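Skarkden Tabletop Items
Data card, revised September 2023

Summary

Skarkden is a collection of short recordings of small household and desk items being sorted, moved and put away on tables. It covers 896 recordings across 48 item types. The card describes the items, how a table is laid out before a recording, and how items are named in the label files. Contact for labels: Monique Moulin. Contact for layout sheets: Maëlys Perrin.

Item groups

Items are grouped by how they hold their shape, as this affects how they are laid out and how they are labelled.

rigid — boxes, tins, lidded tubs
upright — bottles, cups, jars; anything likely to tip
flat_pack — sealed plastic packages, sachets, envelopes
coiled — cables, cord, string
strip — rulers, trim, long narrow pieces

A cup is always "upright", even when it is lying on its side. The group describes the item and does not change with its position. Position goes in the separate "pose" field.

Table layout

Each layout sheet lists between three and eight items in left-to-right order, as seen from the near side of the table. Spacing is left to the person setting up. Items may overlap if the sheet says so, and overlapping pairs are marked "over" and "under" in the label file. Cables are wound before they are put down and the ends tucked in where the length allows.

Round tables have no corner to measure from, so the "edge_distance" field is left blank for them. It is filled in for rectangular tables only.

A mixed layout on a round white table has a bottle, a paper cup, two blue-and-white packages with one partly over the other, and a coiled black cable, with a long pale strip lying farther back.

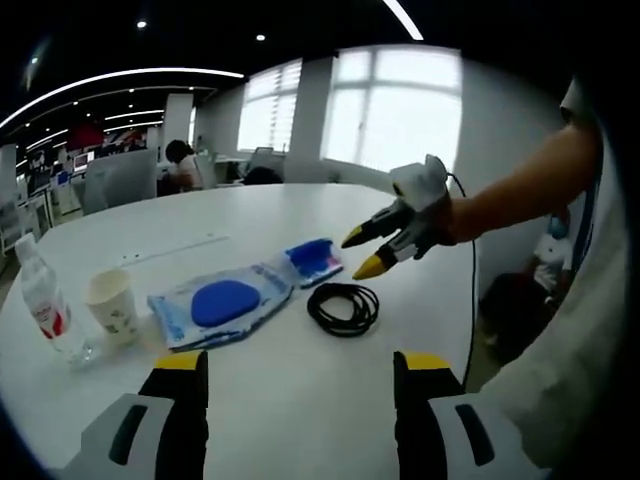 Label fields

item_id: four-digit number, unique in the collection
group: one of the five groups listed earlier
colour: main colour, then second colour if there is one
pose: standing, lying, leaning, stacked
overlap: over, under, none
edge_distance: centimetres, rectangular tables only

Colour names use Canadian spelling (grey, not gray). Clear plastic is recorded as "clear" whatever is inside it.

Known issues

Pale items on pale tables are labelled less consistently than the rest. In 317 recordings the strip group was checked a second time by hand, and the corrected labels replace the earlier ones.

Layout sheets from before January use the old group name "soft" for both flat_pack and coiled. A conversion table is in the docs folder.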